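Section 2: Putting Away Dishes

Your Divisum two-arm unit can handle a plate. Whether it can handle your kitchen is a longer conversation, and most of this section is that conversation.

Before you start

Clear the counter of anything you like. Load the Plates routine (code 2112) and check that the hand covers are snapped down.

1. Pull the rack drawer all the way out. The unit can open drawers, but it takes the long view.
2. Park the unit facing the counter and press Hold until the arms stop hunting.
3. Set one plate in the counter rack. One. Ambition comes in Section 3.
4. Press Begin and step back.
5. Wait. A plate takes 58 seconds on a good day — you would have finished the load and gone to bed.

Note: Glossy counters throw reflections and arm shadows. If the unit reaches for a shadow, lower the lights and repeat step 4.

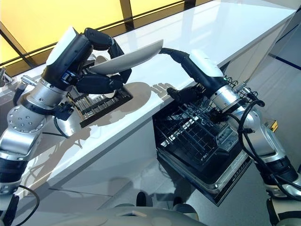 Fig. 2. Left hand on the plate, right hand reaching for the rim.

CAUTION: Keep your own hands out of the drawer while the arms are moving. Do not offer help, however slow it looks.

Do not use with stemware, heirlooms or anything you would describe to an insurer. Replace the finger pads after 500 plates.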